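Durstead walk-through checklist, household tasks: laundry folding on a bed
Form 47, completed May 1, 2022
Status: not passed as a chore. Passed as a hand-held exercise, with comments.

I inspect things for a living, and I was asked one question by Zikcombe: can the folding job be signed off as ready for a machine to do alone? I used the same form I'd use for a press or a floor polisher. Where the form didn't fit a bedroom I wrote in the margin, and those notes are typed up below.

## A. Work area

- [x] Work surface stable enough for the load
- [x] Daylight at the work surface
- [ ] Work surface flat and even. *A tile mat has a gap at every joint. A fingertip ignores that. A stiff jaw may not, and I'd want it tested with thin cotton before anyone says otherwise.*
- [ ] Only the current piece within reach. *Other dark clothes on the same mat. Sort them out first or expect the wrong sleeve to get picked up.*
- [ ] Loose cables kept away from the work. *There's a thin one near the bed. Tie it up.*
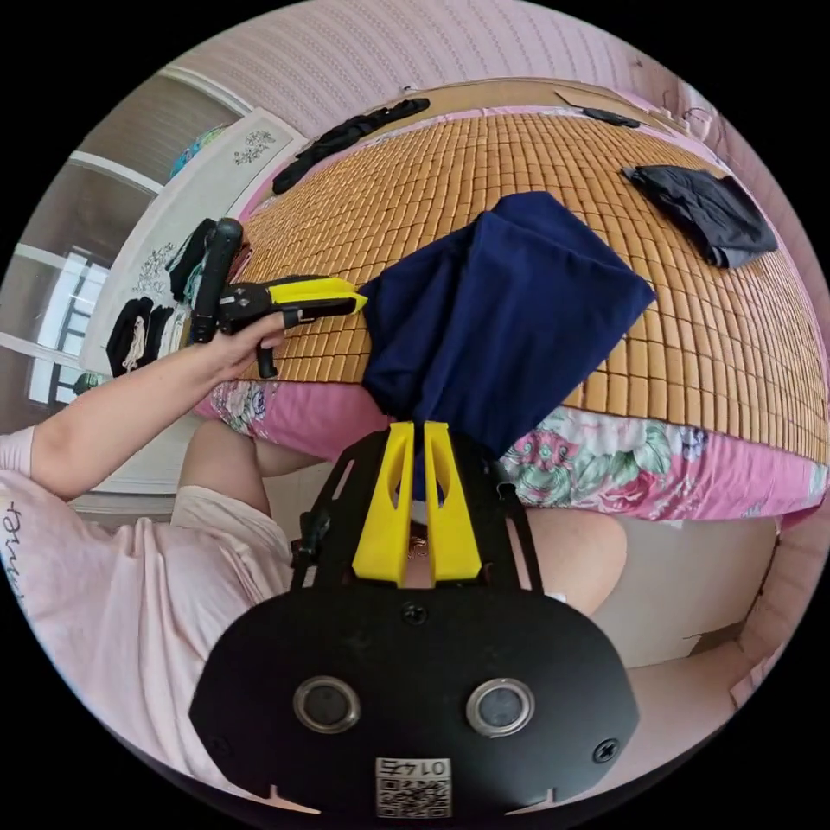 *Item A4. Navy piece in the jaws, other dark garments still on the mat.*

Comment on A4: I'm told the clutter is good because real homes are cluttered. Fine. Then the claim has to be tested against clutter, with dark on dark, and the result written down. The proposal I was handed mentions 919 folds and doesn't say how many were of a dark garment lying next to another dark garment. I asked twice.

## B. Gripping and handling

- [x] Fingers can close on a single layer of cloth
- [x] Both tools can work from the same side of the bed
- [ ] Release is clean. *Not checked. I need to see the cloth let go and stay where it was put.*
- [ ] Force limit stated. *Left blank by the supplier. Knits stretch. Buttons come off.*
- [ ] Drop recovery. *When a sleeve slides off the side of the bed, what does the machine do? The paperwork says "retry." A person just catches it with a knee.*

The hand tools are the part everybody gets excited about, and I'll admit they're simple and sturdy. But there's a person on the end of them. All the judgment about where the hem is, how hard to pull and when to give up and start over belongs to that person. Taking that away is the whole job, and it's the one part the proposal covers in a single paragraph.
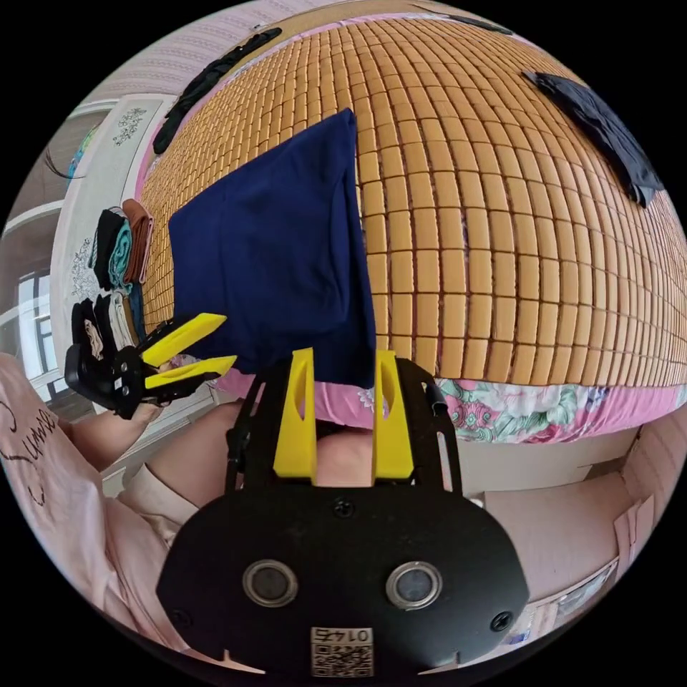 *Item B5. Cloth drooping over the near edge of the bed. Recovery method to be supplied.*

## C. People nearby

- [x] Hands visible to each other at all times (two tools, one operator)
- [ ] Pinch points marked. *No marking that I could find. Low risk by hand. Different story with a motor behind it.*
- [ ] Stop control within reach. *Not applicable by hand. Mandatory for anything that moves by itself over a bed, where a child or a cat may be asleep.*
- [ ] Operator posture. *Kitchen-counter height would be kinder than working down at a mattress. Five shirts is nothing. Try a week's wash for a family.*

## D. Cost against doing it yourself

- [ ] Price per unit given. *685 is written in the box with no currency and no mention of whether it covers one arm or two.*
- [ ] Time per garment given. *Blank.*
- [ ] Upkeep schedule given. *Says "October." Of what, I couldn't tell you.*

For comparison, my Kenwood mixer does one chore, does it the same way every time, and doesn't need to know what dough is. That's the bar for me. A shirt is harder than dough and I don't hold it against anyone, but please stop calling it nearly solved.

## E. Short-sleeved shirt, separate line

Added at Zikcombe's request. Shirts are meant to be the easy case: one shape, two sleeves, a straight hem to aim for. I still can't tick it. A shirt lying spread out is a start. Folded square, stacked, and the next one fetched from the heap is the chore, and I want all of it run start to finish with no hand on the tool.
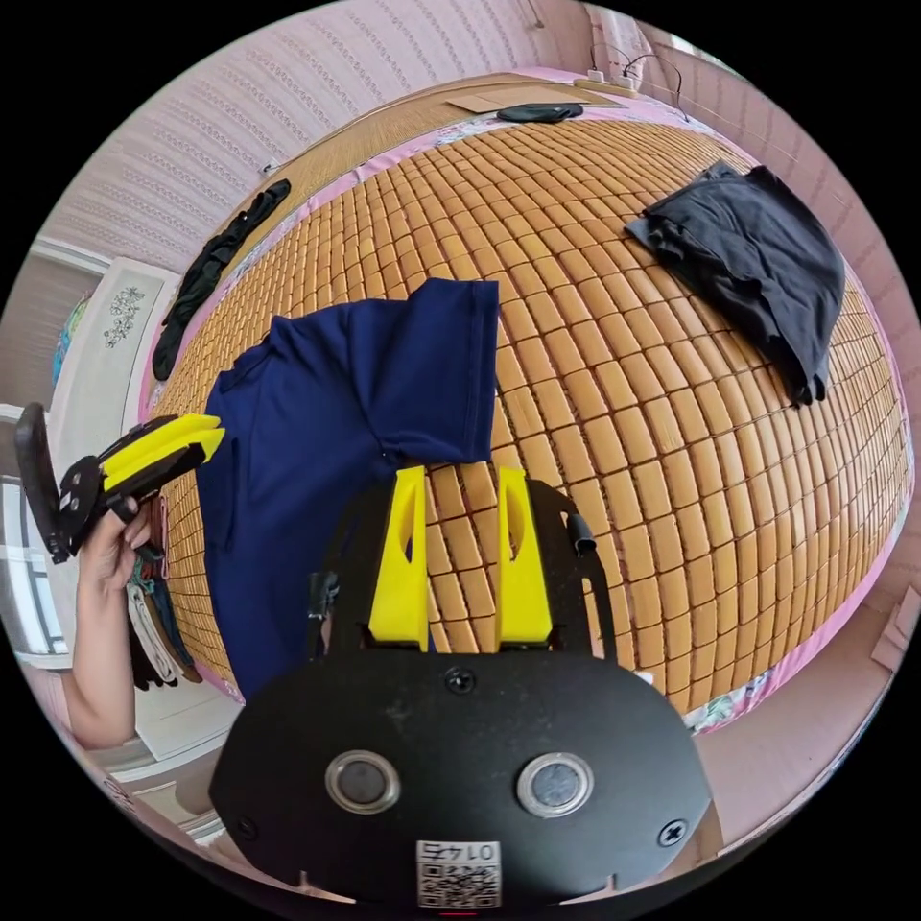

Vũ read the draft and disagreed with most of section E. You're grading the apprentice on the master's exam, Vũ wrote. Nobody claims the machine folds a family's wash today. The claim is that people folding with these tools gives it something to learn from, and your form has no box for that. Put one in, and then fail us on it if you like.

I've added the box. It reads:

- [ ] Evidence that practice by hand carries over to the machine working alone. *Awaiting records.*

Sections B and D go back to the supplier. A and C can be fixed in the room before the next visit. Form stays open.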